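Clearing a sink - how many demos before it's worth training? And do I reset the same way every time?

Posted in Home & Hobby Robotics > Learning from demonstration

tirnard_kitchen

Hi all, first post, sorry if this has been asked. Searched and found only stuff on folding shirts.

I'm collecting examples for a sink task. Dishes start in the basin, should end up on the counter to the left. Head camera plus two wrist cams, 22 seconds per episode if I don't fumble, 47 if I do. Have a few evenings of it now and my first policy does the mug fine and then just hovers. Goes toward the glass, stops, goes back, stops. Forever basically.

Start state looks like so, head camera view, baking dish on the left of the sink and the mug on its saucer on the right: 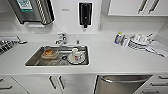 What I've tried so far

- more episodes of the same thing. Hovering got a bit shorter maybe
- lowering the head camera a touch. Worse, put it back
- slower teleop. Episodes got long and boring and I started making sloppy grasps

What I want to know: is this a numbers problem (someone on the Jisow board said 3000 episodes minimum, which, no, I have a job) or is it how I set the sink up? I put everything back in pretty much the same spot after each run becuase I figured clean data is good data. Also do I keep the runs where I miss the first grasp or bin them?

Thanks in advance. Will answer whatever, usually on here after 5 pm.

rombridge_bench

It's the setup, I'd bet money. Not the count.

Same spot every time means the policy learns a path, more or less. Mug is easy to see so it works anyway. Glass dish against a steel basin is a different story - from the head camera you get the food stains and a few highlights and that's your dish. Move it two inches and the thing has no clue. And there's something else clear sitting near the front of the basin in your shot, I had to look twice. Is that part of the task? If it's in there in some episodes and not others and you never pick it up, you're teaching it to ignore clear glass. Then you ask it to pick up clear glass.

What I'd do:

Take the glass out completely for now. Mug, saucer, a couple of solid colored bowls. Shuffle them every reset - rotate the mug handle too, yours will be at a different angle each time in real life. Get that working. Then bring the baking dish back as its own batch.

Do the resets without thinking. I close my eyes and put stuff down (gently). If you arrange it, you arrange it the same way, everybody does.

Missed grasps: keep the ones where you recovered and finished. Those are gold, they're the only place it ever sees what to do after a miss. Bin the ones where you gave up or knocked something over.

Don't go to 3000. Change the setup, train on a small batch, look at it, then decide.

kz_loop

just get more data tbh. worked for me with the Kuzmenko gripper. also what learning rate

oldsaucepan

Agree with the first reply mostly, couple of things to add, typing this on my phone.

1. Mug ON a saucer is two objects. Did you decide which one you pick? If half your runs lift the mug off first and half grab the saucer with the mug riding on it, the policy gets an average of the two and hovers right between them. Had exactly this in August with lids and pots. Write down one order and stick to it for the whole batch. Mug, then saucer, then whatever.

2. Steel sinks are nasty for reflections. Do some runs with the overhead light on, some off, some with daylight. Don't do one whole evening per light, mix them, otherwise light and dish layout get tangled up and you can't tell which one broke it.

3. Leave the background clutter alone but let it move. You've got a cleaning bottle and the plate rack over on the right. Fine, it's a kitchen. But if that bottle is in one exact place in every single episode it can turn into a landmark. Shove it around now and then.

4. Check your wrist cams before you blame anything else. Play a few episodes back at half speed and just watch the moment it reaches for the glass. If YOU can't tell where the rim is from the wrist view, no amount of episodes will fix that.

I disagree on taking the glass out completely tho. I'd keep it in a few, just somewhere new each time, so it doesn't come as a suprise later.

tirnard_kitchen

Ok the saucer thing. Yeah. I just went back through and I do both, no pattern at all. Going to fix the order first, leave the glass for a separate batch, and reset with my eyes shut. kz_loop - default learning rate, haven't touched it.

Will post the next policy when it's trained.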